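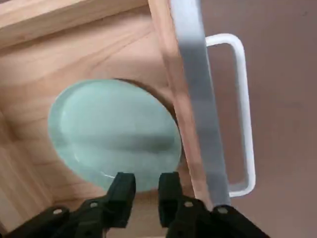 How many times do you have to show a robot something before it can do it alone?

More often than you'd think, and the exact number matters less than how much your demonstrations vary. I recorded 100 for my current task, threw out a good many of them, and learned most of what I know from the ones I threw out.

I've been meaning to write this up since October, when I first started spending my evenings on it, and my sister keeps asking what on earth I do out there in the back room with the door shut. So, Güler, pour yourself some tea, this one is for you.

The task is putting a disc into a round hole in a piece of wood. I know, I know. A toddler does it between bites of a cracker. But a toddler has fingertips that can feel, and all my arm (I call her Brina, after a very stubborn goat my grandparents kept) gets is the view from the camera near her gripper and whatever I manage to teach her. The disc is a pale green, milky sort of thing, and it fills nearly the whole opening, so there isn't much forgiveness in it. Come in a little crooked and it wants to sit tilted on the rim and sulk.

I started out by teaching by hand. You put the arm in its loose mode, take hold of it, and walk it through the motion like you're guiding somebody's elbow at a dance class. It's a lovely way to begin because you feel everything, every little catch and scrape. The trouble was me. My own hands kept wandering into the camera's view, and I tended to shove when I got impatient, and a shove is very hard to learn from when you're a robot and can't see why the thing suddenly went in.

So I moved over to remote control, with a small leader arm on the desk that Brina copies. The first 7 tries were dreadful! I was stiff as a board, holding my breath, moving the way you do when you carry a full soup bowl across a carpet. It was Beril Baysal from my old makers' group who told me over the phone to slow down only at the end and move naturally the rest of the way, and that helped more than any manual did.

The other thing I had to unlearn was tidiness. My early recordings all started from the same spot with the disc in the same place, and they looked beautiful played back one after the other. Brina learned that one spot perfectly and was lost an inch to the left of it. Now I start high, low, off to one side, sometimes with the gripper turned a bit wrong on purpose, and I record myself fixing it. The fixing is the good part - I'd trade ten smooth runs for one where I miss the hole, back up, and come in again.

After sorting I kept 64. I label them in a notebook as well as on the computer, with little remarks like "too fast" or "phone rang," and you'd be surprised how often the remark explains something later on.

Next I want to try the lighting, with the lamp on the other side and then with it off altogether, since frosted plastic or glass or anything shiny looks so different when the highlight moves. If any of you have done this with see-through pieces, do write and tell me how you managed. I'll be out there again after supper tomorrow, trying to remember to breathe.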